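Setting out the Borness board

The chess set came out of its box on Tuesday. I had been meaning to write up the dimensions for Ellen, who wants to make a case for it, and the notes grew.

Board

Black and pale grey-white squares, the black ones glossy, with a dark border all the way round. The rank numerals are printed in white on the border, on both sides. I prefer a board with coordinates. It saves arguments when playing through a game from a book, and it lets me write down a position without counting squares from the corner.

The gloss is my one complaint. Under a ceiling light the dark squares throw back a reflection, and a black piece on a black square then takes a moment to find. Moving the lamp to one side of the table cures most of it.

Pieces

The light side is cream-coloured wood, turned, with the grain slightly darker along the ridges. The pawns are the usual pattern: round head, collar, flared base. I bought the set second-hand from a shop called Cliltura, listed as lot 492, and the listing gave no maker for the men. Borness is the name on the box, and I take it to refer to the board alone.

Order of setting up

I do the light side first, back rank and then pawns. The black men go on afterwards from the other end. On this occasion I put the light army on the seventh and eighth ranks, which is the wrong end by the printed numerals. It makes no difference to play as long as the corner squares are correct -- turning a board through 180 degrees leaves the colours where they were -- but it does make the coordinates useless for notation. I noticed when I came to write down the first move. 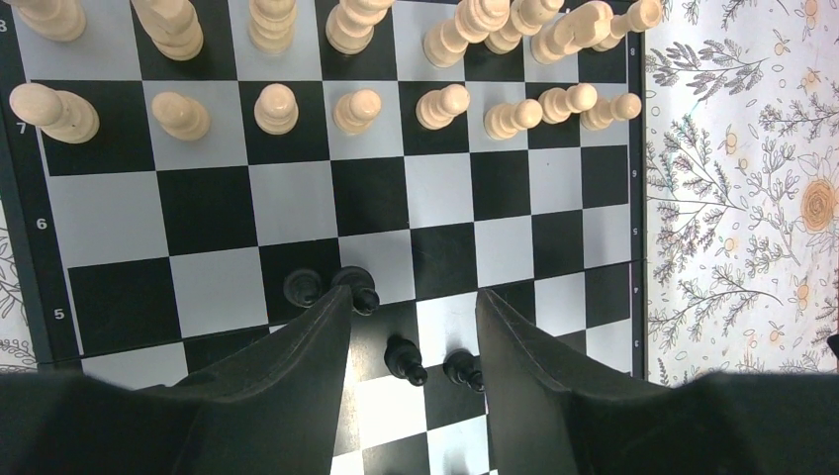

Checking the fit

The rule I use is that the base of the king should take up three quarters of the square, or slightly more. Below that the men look lost, and much above it they are awkward to pick up without knocking a neighbour. The back rank is always the tightest part, and it is the part to test before buying.

Daranee Nilsuwan wrote to ask whether felt or leather is better under the bases. I have used both. Felt slides more easily and wears at the rim; leather grips a glossy board a little too well. For this set I would choose felt, glued thinly and trimmed after it has dried.

Still to do: weigh the kings, measure the box for Ellen, and find my notes on the Ağca set, which I sold in September and should have measured first.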